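3.2 Acondicionamento doméstico e perda de alimentos

A segunda etapa do inquérito Rekar decorreu em Clillerthorpe, durante o mês de julho, e abrangeu 400 agregados familiares. Cada agregado preencheu um diário de sobras, no qual registou o tipo de alimento guardado, o local de conservação e o destino final. Seguiu-se a classificação proposta por Mirzaei, que separa as perdas evitáveis das inevitáveis e exclui cascas, ossos e borras de café.

Foram considerados válidos os diários de 82 % dos participantes. Os restantes apresentavam lacunas superiores a três dias consecutivos e foram retirados da análise, conforme o protocolo descrito na secção 2.4.
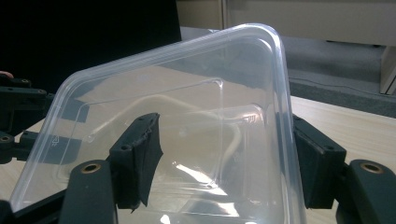 Figura 3. Recipiente de plástico transparente, de formato retangular e cantos arredondados.

Entre os agregados com diário válido, a perda evitável concentrou-se nos pratos cozinhados e no pão. A dimensão da família mostrou-se menos determinante do que a frequência das compras, resultado que diverge do obtido por Jafarzadeh em meio rural. Nas entrevistas complementares, realizadas a 60 participantes, o esquecimento foi o motivo mais invocado, seguido da incerteza quanto ao prazo de consumo. A rotulagem com data, embora conhecida da maioria, era praticada de forma irregular.

Importa assinalar que os pesos foram declarados pelos próprios participantes, sem verificação por balança. A questão é retomada na secção 4.

12 partilhas | 3 comentários

© Kianoush Mirzaei. Contacto: secretariado editorial | Voltar ao topo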